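How to Compare Two Hand-Held Grippers Before You Record a Full Session

Written by Selim Kahraman, April 13, 2023

In our group we test every pair of hand-held grippers on small household tasks before we let people record with them. This page explains the procedure I use. It needs one afternoon and no robot arm.

What you need

Two grippers with cables, a soft surface, a hard surface, and a few small things with caps. I like tubes of cream, because one hand must hold the tube and the other must handle the cap.

Step 1. Check the fingers

Open and close each gripper 10 times without any object. The fingers should meet flat. If one side touches first, loosen the screws of this finger, correct the angle and tighten again. Look also at the pads. A pad which is turned a little will push a round object out to the side.

Step 2. Hold the big object

Take the tube with the left gripper, near its rear end. Squeeze only until it stops sliding. Beginners squeeze too much, and then the cream comes out when the cap is off. Keep the wrist low so the camera of the right gripper still has a free view of the nozzle.

Step 3. Go for the cap

Put the cap on its side on a blanket. Fleece is a good test, as the cap sinks a little and does not roll away, but the finger tips can catch the fabric. Open the right gripper wide, bring the two pads to both sides of the cap, and close slowly.
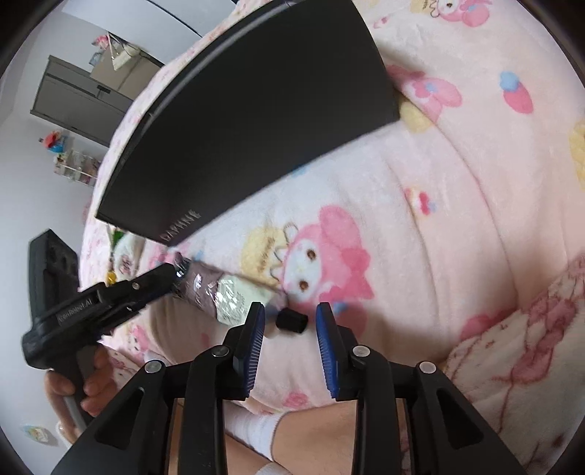

View from the right gripper: blue ribbed pads on both sides of the cap, tube held by the left gripper.

If the pads lift the blanket together with the cap, you are too deep. Go up by the thickness of the pad and try again. Repeat the same thing on the hard surface, where the cap will roll if you touch it with only one finger.

Step 4. Write down the result

For each try I note the gripper, the surface and one word: good, slip or fabric. My list has 84 tries now, and I keep the failed ones too. Bülent Tuncer asked me to add the operator's name also, and he was right, the difference between two people can be larger than between two grippers.

Step 5. Change sides

Exchange left and right and do everything once more. Many of us are much weaker with the left hand, and you don't want to blame the gripper for this.

In August I will add a part about putting the cap back on. For this the pads must hold the cap straight, and I still don't have a method that I like.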